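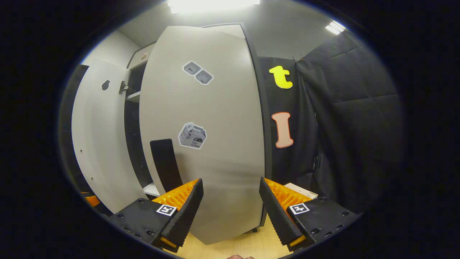 Foire aux questions : pince à main Gutska

Cette page regroupe les questions reçues depuis que les plans de la pince sont en ligne. Elle est tenue par Emiliano Echevarría, à l'atelier partagé Grumberg. Dernière relecture en mai.

Qu'est-ce que la Gutska ?
Une pince à deux doigts que l'on tient à la main et qui porte une caméra. On s'en sert pour enregistrer des gestes courants, comme ouvrir une porte ou saisir une boîte. Les enregistrements servent ensuite à entraîner le bras Okley, que nous construisons à côté.

Faut-il avoir un bras robotisé pour commencer ?
Non. La pince fonctionne seule. Plusieurs personnes de l'atelier enregistrent chez elles et apportent leurs fichiers le mercredi. Le bras n'intervient qu'au moment des essais.

Combien coûte la construction ?
Notre dernier exemplaire est revenu à 162 euros, sans la caméra. Le filament et la visserie comptent pour peu, le reste part surtout dans la mécanique de la poignée. Si vous commandez à plusieurs, groupez les ports.

Combien de temps faut-il prévoir ?
Une dizaine d'heures d'impression pour les pièces noires, puis une soirée de montage. Les coussinets orange s'impriment à part, en filament souple et à vitesse réduite. Ne les lancez pas sur le même plateau que les mâchoires.

À quoi servent les carrés noir et blanc sur les doigts ?
Ce sont des marqueurs de repérage. Le logiciel les retrouve dans la vidéo et en déduit l'écartement des doigts. Imprimez-les sur papier mat, à l'échelle exacte, et collez-les bien à plat. Un marqueur gondolé ou recouvert de ruban brillant est mal lu. Gardez une marge blanche autour du motif.

Mes mâchoires glissent sur les surfaces lisses. Que faire ?
Vérifiez d'abord que les stries sont nettes. Si elles sont arrondies, la buse est trop large ou la pièce a été imprimée dans le mauvais sens. Nettoyez ensuite à l'alcool isopropylique. Nous avons essayé le ruban antidérapant : il tient quelques séances, puis il se décolle dans les coins.

Sur quel meuble s'entraîner ?
Une armoire à deux portes convient bien. Une longue poignée verticale est plus facile à prendre qu'un bouton, et elle laisse le choix de la hauteur de prise. Si le meuble a une serrure, retirez la clé avant d'enregistrer. Quelques autocollants sur une porte unie aident aussi le suivi de la caméra, qui perd vite ses repères devant une grande surface claire.

Les portes doivent-elles être fermées au départ ?
Pas toujours. Variez : tout fermé, une porte ouverte, une porte entrebâillée. Le bras Okley a longtemps échoué dès que la porte gauche était déjà ouverte, parce que toutes nos premières séquences partaient d'un meuble fermé.

Combien de séquences faut-il enregistrer ?
Pour un seul geste sur un seul meuble, nous avons obtenu un résultat utilisable avec 70 séquences. En dessous, le bras hésitait devant la poignée. Jetez les prises où la main est allée trop vite et refaites-les le jour même, avec le même éclairage.

L'éclairage du plafond pose-t-il problème ?
Oui, si un panneau lumineux se trouve dans le champ. L'exposition automatique assombrit alors tout le reste, marqueurs compris. Bloquez l'exposition avant de commencer, en visant le meuble.

Quelle version des fichiers utiliser ?
La version 3. La précédente, dite Pacheco, reste disponible pour ceux qui doivent remplacer une pièce, mais ses logements de vis ne sont pas compatibles. Ne mélangez pas les deux.

Les vis se desserrent au bout de quelques séances. Est-ce normal ?
C'est fréquent dans le plastique imprimé. Mettez un point de frein-filet faible, ou des inserts en laiton si vous avez un fer à souder. Ne serrez pas davantage, le corps du doigt se fend le long des trous.

Peut-on emprunter une pince ?
Oui, pour une semaine, en s'inscrivant sur le cahier à l'entrée de l'atelier. Rapportez-la avec sa carte mémoire, vidée.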